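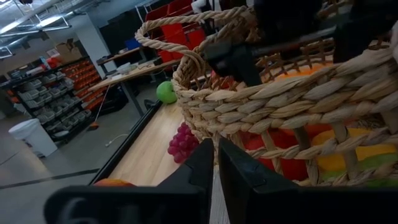

January
By Aoi Oshima

Project report: two-arm packing at Rotholm and the people on the packing line

Rotholm packs mixed baskets for shops and hotels. Until last year all of it was done by hand. The firm now has two-arm stations from Jellex on part of the line, and I spent my placement finding out what had changed for the staff.

I read the shift records for 3,790 baskets and talked to packers on both shifts. I also worked at a hand bench for a week, so that I knew what I was asking about.

The arms do the picking and placing. Soft or oddly shaped items are still the slow part, and a woven basket gives a little when it is gripped. In the records I read, a person had to step in 152 times. Most of these were short stops — an item turned round, a handle moved out of the way.

Each station used to have three packers. It now has two, and the third has moved to checking and labels. No jobs were cut, but the packers said the work feels different. There is less lifting and fewer sore wrists. There is also less talk, as people stand further apart and watch for the stop light. Older staff missed choosing how a basket looked.

Training was the main complaint. The Trosidik course covers restarting a station but not why it stopped, so packers call Morikawa, the service firm, and wait. I suggested a half-day session on common faults, held on the line during paid hours. The shift leads have asked for a draft.

Last updated: January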